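Robots set the table at Genport open day

2024-06-20 – Visitors to the Genport lab came to see the future yesterday and found it doing the dishes. Or at least moving them, slowly, while 172 people tried not to stand on the cables.

The open day was put on by Titano, which builds software for two-armed robots, with hardware help from its neighbor Trumance. Tours ran every 30 minutes and took up to 25 guests each.

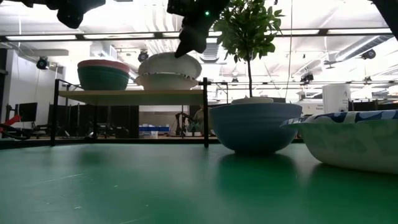
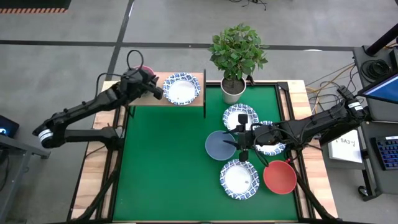

At the tableware station, black grippers and a green tabletop.

Liya Lencho, who ran the demonstration, has spent since February teaching the system to tidy up after a meal that no one ate. Her talk was brief and free of promises, a rare thing at these events. The shelf is the tricky part, she told one group, as an arm that is perfectly calm on the flat gets fussy about a raised board. Several guests wanted to know about the little potted tree standing among the bowls and plates. Lencho said it was there to be avoided – "like the centerpiece at my aunt's house."

A boy in the front row asked if the robot could do his chores. It could, Lencho said, if he had all afternoon.

Titano plans another open day after its move into the old Eyvindsson building. Entry will again be free, and coffee will again be poured by people.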